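Getting table linen clean, and keeping it that way

I've been washing tablecloths by the armful ever since we took on the tea room at Utcombe, and I've ruined my share (including a lovely cream damask that went in with a red napkin, and we don't talk about that one). So these are the things I do now. Most of them cost nothing, and a few are just my mum's habits that I laughed at when I was young.

First, shake it outside. Properly, over the grass, two or three good cracks like a whip. Crumbs that go into the machine turn to paste and then settle in the hem, and you'll be picking them out with a pin. After that, turn the cloth over and look at the back for stains, as grease often shows up better there than on the front.

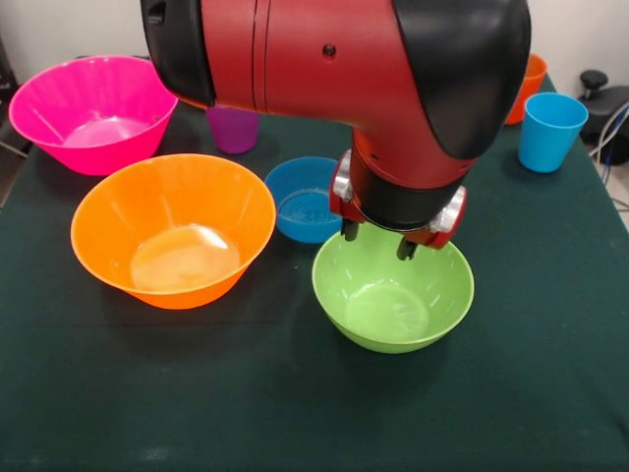 Grease wants washing-up liquid, a small blob rubbed in with your thumb and left while you have a cup of tea. Candle wax wants the freezer. Pop the whole cloth in a carrier bag, give it a couple of hours, then snap the wax off and iron what's left through brown paper. Red wine I blot, blot and blot again with cold water, and I've given up on salt altogether, it only ever left me with a pink crust!

Beetroot is the one that still beats me. I had a jar of it go over at a July wedding and that cloth is now two cushion covers and a peg bag.

For the wash itself, I do cottons at 40 and anything dark at 30, inside out if it has a right side. Don't stuff the drum. Two big cloths is plenty in mine, and if I squeeze in a third they all come out twisted like rope. I skip fabric softener too. It makes cotton feel nice but then it won't soak anything up, and a napkin that pushes the gravy about is no use to anyone.
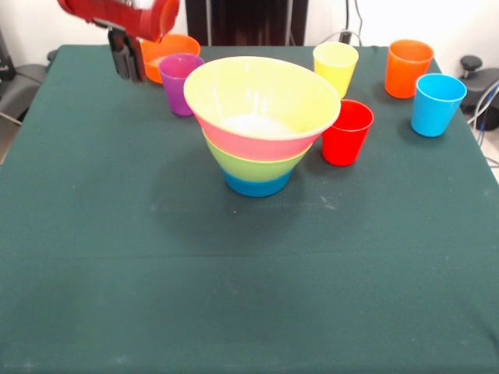

Page last changed: Monday, January 22, 2024

Drying is where most of the ironing gets done, if you're crafty. Hang the cloth by its long edge with the hem pulled straight, and take it in while it's still a bit damp. Roll it up in a towel if you can't get to the board straight away. I iron dark cloths on the wrong side so they don't go shiny, and I start in the middle and work out, with a chair on the far side of the board to catch the weight (otherwise it drags on the floor and you're back where you began).

My old linen from the market at Skestness likes a much hotter iron and a good squirt of water, and it still looks like a road map by pudding. I've stopped minding.
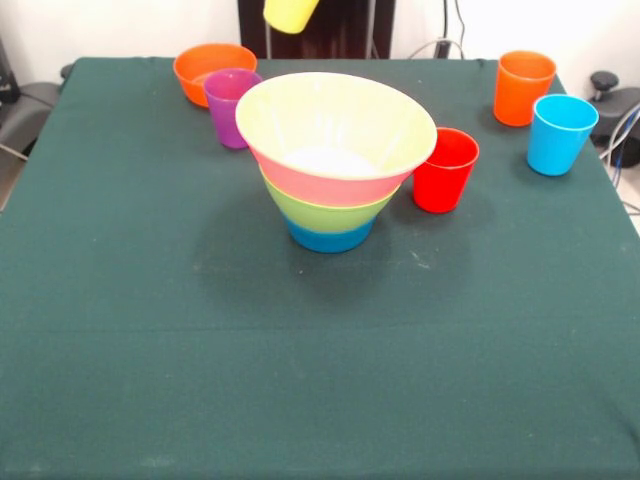

Storing is the bit I came to last. I used to fold everything in quarters and pile it in the airing cupboard, and every cloth came out with the same hard lines across it. A faint crease like the one running across the lower half of that dark green cloth will often relax with a damp hand and a bit of patience, but the sharp ones need the iron again. Dark colours also show every pale speck of lint, so I keep a sticky roller in the drawer and go over the top just before the plates go down. These days I roll the best ones round a cardboard tube, with an old pillowcase over the outside to keep the dust off. Carpet shops will usually give you a tube if you ask nicely, and you can saw it down to fit the shelf.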